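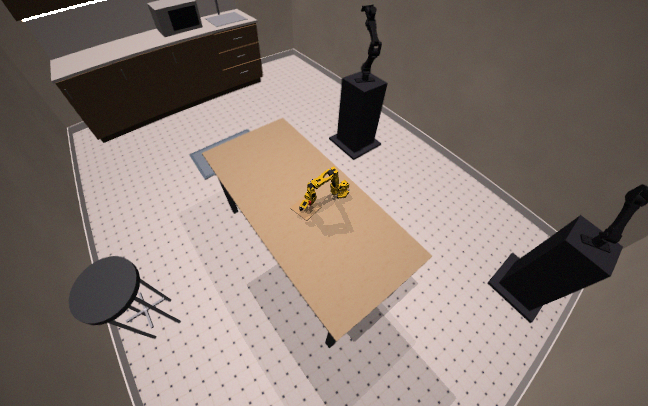 Figure 3. Environnement simulé « Pradley », avec le bras jaune fixé sur la table et, sous la pince, le carré au contour brun.

3.2 Collecte des démonstrations par téléopération

Passons à la partie qui m'a pris le plus de soirées. Dans Pradley, j'ai voulu garder une vraie pièce autour de la tâche (le plan de travail de cuisine, le micro-ondes, l'évier, les deux autres bras sur leurs socles noirs), alors que la plupart des bancs d'essai que je connais se contentent d'une table posée dans le vide. C'est un choix un peu coûteux en rendu, je l'admets volontiers, mais je tenais à ce que la politique apprise se débrouille avec un fond chargé ! Seul le bras jaune est piloté pendant les démonstrations ; les deux bras noirs font partie du décor et ne reçoivent aucune commande.

Le pilotage se fait à distance, avec un bras maître que l'opérateur tient à la main et dont les angles articulaires sont recopiés vers la simulation à 30 Hz. J'avais commencé avec une manette de jeu, et franchement c'était pénible : on passait son temps à corriger l'orientation du poignet, et les trajectoires obtenues étaient pleines de petits arrêts que le modèle s'empressait d'imiter. Avec le bras maître, Shigeru Aoki a pris le coup en une matinée (moi, il m'a fallu nettement plus longtemps, passons). Chaque opérateur dispose d'une phase d'entraînement libre, dont rien n'est enregistré, puis enchaîne des séries de 21 épisodes avec une pause entre deux séries.

La consigne tient en une phrase : amener les cubes sur le carré, l'un après l'autre, en commençant par celui qu'on veut. J'ai laissé l'ordre libre exprès, pour voir si la politique s'en accommoderait ou si elle hésiterait entre les deux objets.
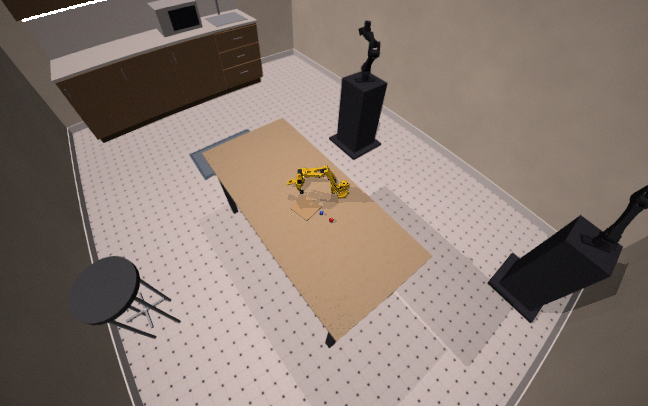
Figure 4. La tâche des deux cubes : le bleu et le rouge reposent sur la table, à droite de la plaque carrée.

Dans la configuration de la figure 4, les deux cubes sont assez proches l'un de l'autre, et c'est un cas que j'aime bien parce qu'il oblige à soigner l'approche : si la pince arrive trop de travers, elle risque de pousser le voisin. Nos opérateurs avaient d'ailleurs des stratégies très différentes là-dessus. Certains descendaient à la verticale, lentement, d'autres préféraient un geste oblique et rapide qu'ils rattrapaient au dernier moment (et qui donne des données superbes quand ça passe).

Au total, nous avons conservé 1167 démonstrations, toutes relues par Balaskas, notre petit outil de tri, qui rejette les épisodes où un cube quitte la table ou dans lesquels l'opérateur reste immobile trop longtemps. Un épisode retenu dure environ 34 secondes. J'ai gardé les reprises, c'est-à-dire les moments où le cube échappe à la pince et où l'on s'y remet : dans nos essais préliminaires à Iltadville, les politiques entraînées sans elles restaient bêtement en l'air après une saisie ratée.

L'entraînement lui-même, avec la variante Enness du clonage comportemental, est décrit en section 3.3.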